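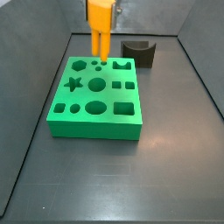
Les intérêts, comment ça marche ?

Accueil | Fiches | Jeux | Lexique | Parents

27 janvier 2021 - Par la rédaction de Plondero

Tu as sûrement déjà entendu un adulte parler de « taux », de « prêt » ou de « livret ». Ça a l'air compliqué, mais l'idée qui se cache derrière tient en une phrase : quand on utilise l'argent de quelqu'un d'autre pendant un certain temps, on paie pour ça. Ce petit supplément s'appelle les intérêts, et tu vas voir, c'est passionnant !

Pense à une location. Au bord d'un lac, on peut louer un pédalo pour l'après-midi. Le soir, on rend le pédalo, et on a payé le droit de s'en servir. Avec l'argent, c'est pareil : on rend la somme, et on paie aussi le temps pendant lequel on l'a gardée.

Emprunter : l'histoire du vélo

Imagine une jeune cycliste qui habite à Busthorpe. Elle rêve d'un vélo Vaketti, un beau modèle à 200 euros. Problème : sa tirelire est vide ! Son grand frère accepte de lui prêter toute la somme pendant un an. En échange, elle lui rendra les 200 euros, plus 12 euros d'intérêts.

À la fin de l'année, elle aura donc payé 212 euros en tout. Le vélo lui a coûté un peu plus cher, mais elle a pu rouler tout de suite, dès le mois de septembre, pour aller à l'école.

Est-ce que c'était une bonne idée ? À elle de voir ! Certains préfèrent attendre et économiser, d'autres ont vraiment besoin de la chose maintenant. C'est d'ailleurs ce qui arrive aux adultes quand ils achètent une maison : économiser toute la somme prendrait tellement de temps qu'ils demandent un prêt à une banque.

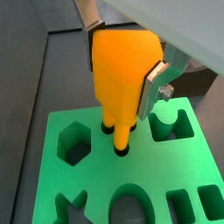

Épargner : cette fois, c'est toi qui reçois !

Et maintenant, on retourne tout. Quand tu mets de l'argent sur un livret, c'est la banque qui s'en sert, par exemple pour le prêter à des gens qui ont un projet. Alors elle te verse des intérêts, à toi ! Tu n'as rien à faire, il suffit de laisser l'argent où il est.

Prenons Min, le petit hamster de nos bandes dessinées. Min reçoit 14 euros d'argent de poche par mois (oui, c'est un hamster très gâté). Il en dépense une partie en graines de tournesol et dépose le reste sur son livret. À la fin de l'année, la banque compte ce qu'il a gagné et l'ajoute à ses économies.

L'année suivante, il se passe quelque chose de formidable : la banque calcule les intérêts sur l'argent que Min a déposé ET sur les intérêts de l'année d'avant. Les intérêts font eux-mêmes des petits ! On appelle ça les intérêts composés. Au début, la différence est minuscule, quelques centimes - mais au bout de longues années, elle devient bien visible. 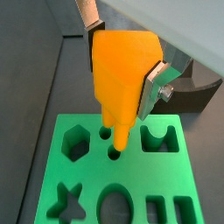 Et le taux, alors ?

Le taux est un pourcentage. Il indique combien on paie, ou combien on reçoit, pour 100 euros pendant un an. Avec un taux de 3 %, 100 euros rapportent 3 euros en un an. Facile !

Reprenons le vélo : 12 euros d'intérêts pour 200 euros prêtés, ça fait 6 euros pour chaque centaine. Le grand frère a donc demandé 6 %. Dur en affaires, le frangin !

Souvent, le taux d'un prêt est plus élevé que celui d'un livret. La banque reçoit plus d'un côté qu'elle ne verse de l'autre, et c'est une des façons dont elle gagne sa vie.

Les mots à retenir

Prêt : somme qu'on te confie et que tu dois rendre.
Intérêts : ce qu'on paie en plus pour avoir utilisé cette somme.
Livret : compte où l'on met ses économies.
Taux : le pourcentage qui sert à calculer les intérêts.

À toi de jouer ! Demande à un adulte de la maison s'il a un livret, et à quel taux. Ensuite, prends une feuille et calcule ce que 100 euros rapporteraient en un an.

Contact | © Plondero 2021 | Haut de page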